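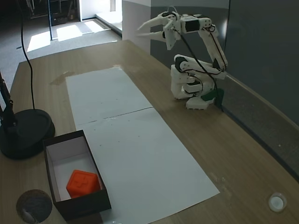 Section 2. Planning and Budgeting for a Tabletop Arm Station

Read this section before ordering parts. It covers the space, the power, the parts list and the money for one Merero station. Assembly starts in Section 3.

2.1 Before you order

1. Pick the table. The arm base must sit near an edge where the clamp can grip. Check the underside of the table for a rail, a drawer or a crossbar at that point. If there is one, choose another spot or another table.

2. Measure the thickness of the tabletop and compare it with the opening of the clamp you plan to order. Clamps from different suppliers differ, and the listing often gives the outside size only.

3. Mark the reach of the arm on the tabletop with tape. Allow 400 mm from the center of the base in every direction the arm will be used. Lamps, monitors and shelves must stay outside the line or be low enough for the arm to pass over.

4. Choose the side of the table. A base placed to one side leaves the middle free for the work area and keeps the cables away from the person loading parts.

5. Check the daylight. If you plan to add a vision kit later, direct sun moving across the table will change the results during the day. Budget for a blind or move the table now.

Note: The tabletop does not need to be new. Stains and small scratches do not affect the arm. A table that rocks does.

2.2 Power and cables

1. Count the outlets you need: one for the servo supply, one for the computer, and one for a lamp if you use one.

2. Buy a power strip with a switch you can reach from where you will sit or stand. Do not plan on reaching across the arm to turn it off.

3. Order one spare set of servo cables with the arm. The cables run along the links and bend each time a joint moves, so they wear sooner than the printed parts do.

CAUTION: Do not join servo supplies from different kits. The plugs may fit even when the voltage does not match. Check the label on the supply and the label on the servo before connecting.

2.3 What to buy and what to print

The structural parts of the arm can be ordered printed or printed on your own machine. The files are the same in both cases.

If you already own a printer, print the links, the base and the gripper fingers. Print two pairs of fingers. Long, narrow fingers are good for picking small blocks out of a box, but they are the first part to break when the arm is driven into the table.

If you do not own a printer, order the printed set from Jerumgate or another supplier. Buying a printer for a single arm does not pay back. For three or more arms it usually does – spare parts alone will keep it busy.

Buy the servos, the driver board and the power supply as one order from one supplier. Yüksel and Esard both sell matched sets. Mixed orders save a little at checkout and cost time later, when one servo needs different settings from the rest.

2.4 Sample budget

Amounts are in US dollars, before tax, for a classroom or small lab.

Complete station, parts printed by supplier: 2,110
Spare cables, fingers and screws (included above): 100
Shipping, ground (not included above): 53

The station price covers the arm, clamp, driver board, power supply and a basic computer. It does not cover the table, the lamp or the vision kit.

Note: Quotes in this guide were checked on 2026-07-17. Ask for a new quote before you submit a purchase request.

2.5 Low-cost items for practice work

You do not need special fixtures for the first weeks. Plan on the following, most of which are already in the building:

– Plain white paper to cover the work area. Tape the edges down so the gripper does not lift them.
– A shallow open cardboard box for pick-and-place practice.
– Blocks that fit between the open fingers with room on both sides. Strong colors are easier to find against the paper.
– A lamp with a heavy base.

Hold off on trays, conveyors and metal fixtures until you have run the same task for a month. Many buyers order a tray in the first week and find it is the wrong height.

2.6 Ordering sequence

1. Order the arm set and the clamp first. Lead times are longest for these.
2. Order the power strip and spare cables in the same week.
3. When the arm arrives, check it against the packing list and report missing parts before you open the servo bags.
4. Order the vision kit only after Section 5 has been completed with the arm alone.

Keep all receipts with the station log. The supplier will ask for the order number if a servo is replaced under warranty.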